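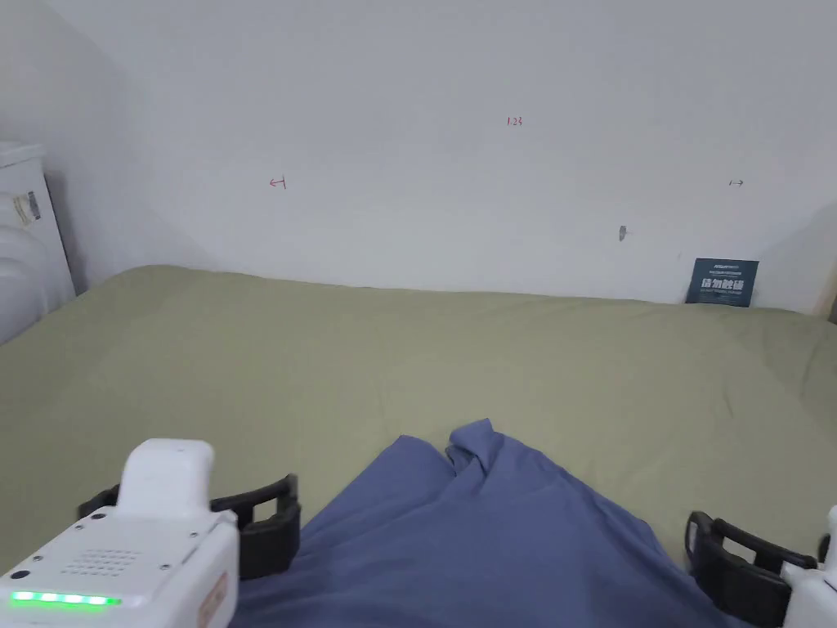

Sage green fitted sheet, blue cloth bunched on top of it.

Dye room notebook, May 11, 2022
Present: me, Nana, Zulkifli until lunch. Saimi on the phone in the afternoon.

Carrying on with greens on cotton. The question is still whether to dye yellow first and go over it with indigo, or the other way round. Last time the yellow-first pieces came out more even but too bright, and the blue-first pieces had the grayer tone we want but went patchy at the folds. I don't trust either result much, as the cloth came from different rolls.

Today all cloth is from the one Brelmont roll, plain weave, unbleached. Scoured yesterday by Zulkifli with soda ash and the usual soap, long simmer, two changes of water. The first water came off the color of weak tea. He kept going until it ran clear and then gave it one more rinse. Water drop test on a dry corner: soaked in straight away. Good enough.

Cut 11 swatches and left one undyed as a control. Marked with knots of polyester thread in the corner, one knot for yellow first, two knots for blue first. The laundry pen labels from the last round washed out, so no more pen.

Mordant
Tannin bath overnight, then alum. Nana weighed the alum and I checked it. We are still on the old tub and should open the new one before the next round and note the change. The alum bath went cloudy when the soda went in and then cleared with stirring. Wrung the swatches lightly and did not rinse, same as last time.

One swatch was dropped on the floor between the tannin and the alum. Picked up a rust mark from the drain cover, small dark spot. Left it in the set and tied an extra thread on it. Iron plus tannin, so the spot will stay gray whatever we do.

Yellow
Weld, dried, from the Mollero sack. Chopped, soaked in hot water, strained through the nylon bag, with a spoon of chalk added to the bath. Color came up strongly after the chalk. Kept below a simmer for 30 minutes, stirred by hand with the long spoon. Nana's opinion is that we are using too much weld for the color we want and could cut it by half. I agree, but did not want to change it in the middle of the set. Put it down for next time.

The burner on the left still surges. It got away from me once and the bath steamed harder than it should have. Weld goes brown if you cook it. These don't look brown, but I have noted it in case they look dull when dry.

Indigo
Fructose vat, the one Zulkifli started on Friday. Coppery film on top, liquid underneath yellow-green, smell normal. Fed it first thing with a little lime and left it alone until after coffee. Lifted the film off to one side before dipping.

Dips were short with a full airing between. Yellow-first swatches got 2 dips. On the first they came out a hard lettuce green and I thought we had gone wrong again, but with the second dip they dropped to something much closer to olive. Blue-first swatches got the same number of dips, then rinsed, neutralized in weak vinegar, rinsed again, and then went to mordant and weld. The extra handling on that route is a pain. It puts the whole thing a day behind and the blue loses some depth in the mordant bath. You could see blue in the alum water afterward.

Patchiness: most of the trouble is at the folds where a swatch sits against itself in the vat. I opened each one out under the surface with gloved hands and kept it moving the whole time. Much better than last round. The only piece with a clear line across it is the one I was holding when the phone rang.

Notes on the shades, looked at by the north window, still damp:
Yellow first - even, warm green, a bit more yellow than the target. Edges the same as the middle.
Blue first - grayer, nearer the target, slightly cloudy when held up to the light.
Control - cream, as expected.
Rust spot piece - spot still there.

Will look at them all again when they are dry. Damp cloth always reads darker and I have been caught by that before.

Call with Saimi
She wants one shade settled before September so the order for Tellirness can be cut and sewn over the winter. She would accept the yellow-first green if we can bring the yellow down. I told her I would like to see a wash test before anyone promises anything. She asked about price. I don't have one. The weld is the expensive part, so halving it would help twice over.

She also asked if we could do it on the wider cloth. Not in the vat we have. A wide piece would have to be folded to fit and we would be back to lines at the folds. Daranee has said we might borrow the deep tank at Rolland, and I will ask her what it holds and whether it can be heated.

Wash and light tests
Cut a strip off every dyed swatch. One set goes on the window card with half of each strip covered, to stay up until the covered and open halves can be compared. The other set is stitched to white cotton and goes through 5 warm washes, checking the white for staining after each. First wash goes on tomorrow. Please nobody put their aprons in with it.

To do
Open new alum, write the date on the lid.
Left burner - ask Oskari to look at the regulator.
Order lime and fructose.
Half-weight weld bath, yellow first, same cloth.
Try an iron dip on one yellow-first piece, very weak, seconds only, to see if that gets the gray without the blue-first route.
Return the small scale to Nana's bench.

Vat stirred and covered at end of day. Weld bath saved in the lidded bucket, label on the side.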